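# Gomitnessについて

Gomitnessは、展示スペースの内装と什器をつくる会社です。天井の高い屋内空間が大好きな人間が集まって、照明の位置を決め、曲面のパネルを磨き、搬入の日には全員で台車を押しています。

始まりは、古い倉庫の片隅を借りた小さな工房でした。当時つくっていたのは、店先に置く卓上の飾り棚ばかり。それがあるとき、近所の楽器店から「ショーウインドーを丸ごと頼みたい」と声をかけてもらい、黒いフレームを曲げて透明な板をはめるという、いまも続く仕事の原型ができました。あのときの一枚目は少しゆがんでいて、いまも工房の入口に立てかけてあります。見るたびに恥ずかしいのですが、なぜか捨てられません!

現在のメンバーは24人。設計、木工、金属、照明、それから運搬の担当に分かれてはいるものの、現場に入るとみんな混ざってしまいます。照明担当が床に寝そべって映り込みを確かめ、その横で設計担当がフレームのねじを締めている、というのが私たちのいつもの風景です。

つやのあるパネルは、天井の明かりを思いがけない形で拾ってくれます。白い光が粒のように散ったり、青みがかった帯になって曲面の上を流れたり。図面の段階でいくら計算しても、最後は現地で脚立に上がって、灯具をひとつずつ動かしてみるしかありません。この時間が本当に楽しくて、気がつくと夜の9時を過ぎていることもあります。

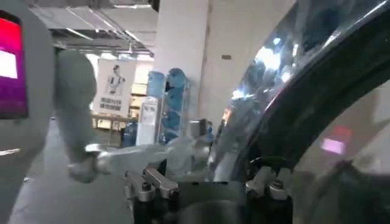
**文:Zuweira Owusu**

天井の高い部屋では、音も光も上へ逃げていきます。だから、人の目の高さに何を置くかをいちばん長く話し合います。鮮やかなピンクや紫の光があると、パネルの映り込みはがらりと変わります。向こう側を見せたいのか、映り込みも一緒に楽しんでもらいたいのか。お客さまとの打ち合わせでは、まずこの話から入ることが多いです。

これまでに手がけた展示は62件になりました。なかでも思い出深いのは、曲面什器のシリーズ「Prieto」を初めて納めた仕事です。フレームの曲げ角度が決まるまでに試作を41本つくり、木工チームには「もう夢に出てくる」と言われました。いまではPrietoをきっかけに相談をくださる方がいちばん多く、展示が終わったあとの什器を、別の会場向けに仕立て直す仕事も増えています。

昨年の秋からは、姉妹ブランド「Pisness」で小さな照明もつくり始めました。ギャラリーの受付や図書室の書架など、大きな灯具を入れにくい場所で使えるものを、8種類そろえています。

工房の見学も歓迎しています。毎年10月には一日かけて扉を開け放し、磨き途中のパネルや曲げる前のフレームを手に取っていただけるようにしています。お子さん連れの方もどうぞ(床に道具が多いので、歩きやすい靴だと助かります)。ふだんの見学は午後2時からで、前もってご連絡をいただければ、そのとき手の空いている者がご案内します。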